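Welcome and Arrival: Notes for the Second Session
Front of House Certificate, Ciltmont
Tutor: Siiri Dambrauskienė

Last updated: February

Last time we talked about what a guest has usually been through before they reach your desk, and I promised we would pick up from the moment the door opens. These notes follow what we'll say in class fairly closely, so please don't feel you have to scribble everything down. Leave yourself a wide margin and write in your own experiences, which will be far more use to you in a year's time than mine.

1. The first few seconds

Most of you said in the opening discussion that a welcome begins with "Good afternoon" or something like it. I'd like to push that back a little. A welcome begins when the guest first wonders whether anyone has seen them. If you are on the telephone (and you will be, the telephone always knows) then lift your head, meet their eye and smile. You haven't said a word to them, and already they can put their bag down and breathe out.

When I was at the Manole we worked to what the head receptionist called the 5 and 9 rule. Look up when the guest is nine steps away, speak when they are five steps away. I have no idea where she got it from and I wouldn't measure it out with a tape, but it gave the new starters something to hold on to, and I still catch myself doing it in shops!

Please do watch your posture too. Leaning on the desk with both elbows is very comfortable and I understand the temptation at the end of a late shift, but it tells the guest that they have interrupted your rest.

2. Using the guest's name

There is a lovely warmth in hearing your own name in a strange place, and there is also something a bit alarming about hearing it in every sentence. Once at the greeting, once when you hand over the key, and once on the way out is plenty. If you aren't sure how to pronounce it, ask. I have spent my whole working life with a surname that makes receptionists go pale, and I can promise you I have never minded being asked. What I do mind is "and you must be... the lady in room twelve".

Ask quietly, repeat it back, and write it down the way it sounds so that your colleague on the evening shift gets it right as well. At the Fladham they kept a column for this in the arrivals book, and returning guests noticed.

3. The arrival conversation

We will practise this in pairs. The formal part of checking someone in is short: confirm the booking, take the details, explain breakfast, hand over the key. Everything else is conversation, and it's the part people find hardest to teach and, I think, the nicest to learn.

Try to ask one real question. "Did you have a good journey?" is perfectly polite, but it tends to get "yes, thank you" even from somebody who has stood on a platform for most of the day. "Have you come far?" does better, and "Is this your first time in town?" does better still, as the answer tells you whether to explain the parking and the short cut to the harbour or leave them in peace.
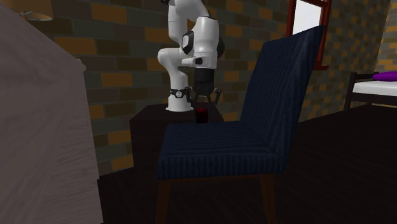 Then listen to what comes back. A guest who says "we're here for my mother's birthday" has handed you something, and you can pass it on to the restaurant or simply remember to ask how it went. A guest who answers in one word is telling you something too, and the kind thing is to be quick. I was rather slow to learn this. In my first season I chatted to everyone at the same length, and I'm sure there are people who still remember the young woman at the desk who would not let them go to bed.

4. When the room isn't ready

It will happen, and it will happen on the afternoon when everyone comes early. Say so plainly and say it first. Don't let someone fill in the whole registration card before they find out. Give them a time you can keep. If housekeeping tells you half past two, say three o'clock, and then you may have the pleasure of giving good news.

Offer to look after the luggage, offer something to drink if the house allows it, and tell them where they can sit. Then, and this is the step that gets forgotten, go and find them. A guest who has to come back to the desk to ask will feel they have been dropped, however charming you were to begin with.

5. The Trurnulance exercise

The Trurnulance is the 200-room hotel we use for our case study, and you'll find the floor plan and sample rota in your folder. Imagine that a coach party and a wedding family arrive together, with 3 of you on duty. In your groups, please decide:

- who greets at the door, and what they say
- who stays at the desk, and which party is checked in first
- where everybody waits, including the children and the elderly relatives
- what you will tell a single guest who walks in halfway through it all

There isn't one right answer. Previous groups have argued very happily about the coach party, and one moved the whole check-in to the bar. Do think about that last guest, though. They are the easiest to overlook, and they may have been looking forward to this stay for months.

Before next time

Spend a quarter of an hour somewhere people are received: a café, a dentist, a library, wherever you like. Write half a page on how visitors were met, and on one thing you would borrow. You don't need to name the place if you would sooner not. Bring the Trurnulance rota back with you, as we'll be using it again when we come to complaints.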